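What the quote leaves out

I have now sat through three sales visits on the subject of robot arms for taking old computers apart, and I have the branded pens to show for it. I run the money side of a small outfit called Padomen. We strip and refurbish office desktops, mostly towers that come in on pallets from firms changing over their kit. My job is to say no to things, and since November I've been trying to work out whether this is one of them.

The idea is simple enough. A tower arrives, somebody opens it, takes out the memory and the drives and the processor if it's worth having, and sorts what's left. It's fiddly and dull and people's wrists suffer. An arm, so the pitch goes, would do the dull part and leave the people to do the testing. Who could object?

Well, me. I started with the quote from Brodine, which was the neatest of the lot and came in a folder. It had the arm on it, the controller, one gripper, and a line called "integration" with a figure next to it so round that I laughed out loud in the kitchen. I rang to ask what integration covered. It covered two days on site. What if it took longer than two days? Then it would be charged at the day rate, and the day rate was on a separate sheet, and the separate sheet was not in the folder.

Pappas were better on the phone and worse on paper. Their price was lower but left out the table, the mounting, anything that holds the computer or the parts still while the arm is at them, and the camera. I hadn't known to ask about the table. I'd assumed that we have tables. We do have tables, and they wobble, and apparently you can't bolt an arm to a wobbly table and expect it to find the same spot twice. So that's a frame to buy. Then the bits that hold things in place, which everyone calls fixtures and which seem to multiply. You can print them yourself if you have a printer and somebody with the patience, and then the cost doesn't vanish, it moves into wages, where it's harder to see.

I went to look at a bench where the work was being done, because I was tired of brochures. A tower on its side, panel off, is a messier thing than any of the sales films let on. The films all use a nice clean box with nothing in it but what the arm is about to pick up.
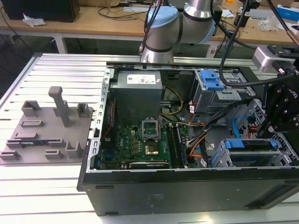
Abena Osei wrote to me after I'd grumbled about all this in a shorter post, and she thinks I'm adding it up wrong. Her point was that I keep setting the price of the arm against one person's wages, when I should be setting it against the machines that never get done at all and go out as scrap by weight because we ran out of hours. She says the fixtures are a one-off if you pick your models carefully, and that I'm treating every awkward case as if it were the average case. She also said, fairly politely, that I would have argued against the forklift.

I would not have argued against the forklift. The forklift lifts. But I've thought about the rest of it and she has half a point, so let me go at it properly.

The trouble is in "if you pick your models carefully". We don't pick. We get what comes. I went through the last intake sheet, which had 58 towers on it, and sorted it by model over a pot of tea. There were 18 different models. The commonest one made up 20 of the lot, and after that it fell away fast into ones and pairs. So a third of the intake might suit a fixture made for it, and the rest would need somebody to make another, or to do the job by hand as now. I don't call that automating the line. I call it buying an arm for one sort of computer and hoping our customers keep owning it.

And inside the case it's worse, from a planning point of view. I looked at that open tower and tried to cost it step by step. There are the wires, which run across the middle of everything and sit however they please. There's the little metal frame over the processor socket, which has to be flipped up before the processor can come out. Memory has its clips. Drives have their coloured plastic latches, and those differ from make to make, and some are stiff and some have had the tab snapped off by whoever was in there last. Each of those is a separate job for a gripper. One salesman told me that one gripper would do all of it. Another told me that I'd want two and a tool changer. They can't both be right, and the one who wanted to sell me less is the one I trust less, which is an odd place to end up.

So the gripper line in my budget is now a question mark with a number either side of it.

Then there's the year after. I've asked each of them for a yearly running cost and had answers of very different quality. Hiltis sent me an actual table, with fingertips and cables listed as things that wear out, and I could have kissed them. Cables! Of course they wear out, they're being bent all day long. Brodine said that maintenance was "minimal". I wrote back asking what minimal was in pounds and I'm still waiting.

Aba Boateng, who'd be the one running the thing, wants it. I should say that plainly, as I've been accused of leaving it out. Aba has spent a long while with a screwdriver in other people's dusty towers and would like to spend less. That counts for something and it's the strongest thing on the yes side of my page. My worry is that what we'd be buying in the first year is a different dull job: standing next to an arm, putting the case straight, pressing go, and pressing stop. I asked Pappas how many cases an hour I should plan for. They said it depended. I said I knew it depended, I was asking what it depended on, and could I have a low figure and a high figure. I got the high figure.

Where I've got to, for anyone else doing the same sums:

I won't sign for a whole cell. I'd consider a hire, or a trial with a fixed price, on one model only, the one we see most of. The job would be memory and drives and nothing else. The processor can wait. We supply the computers, straight off the pallet, dust and all, and they're not to be tidied first. Whoever brings the arm brings the table it stands on. Integration is a fixed sum and if it overruns that's their lookout.

And I want somebody from our side writing down every time a person has to put a hand in. I'd take a slow arm over a fast one that needs rescuing, as I can plan round slow.

I sent that to all three. Hiltis have said yes in principle and want to argue about the fixed sum. Pappas want a call. Brodine sent another folder, and I've gone through it twice now looking for the day rate.

Abena reckons I'll have talked myself into it by spring. I've put some money aside under "bench equipment, other", which commits me to nothing, and I still need to find out what the floor in the back unit will take before I price up any frame.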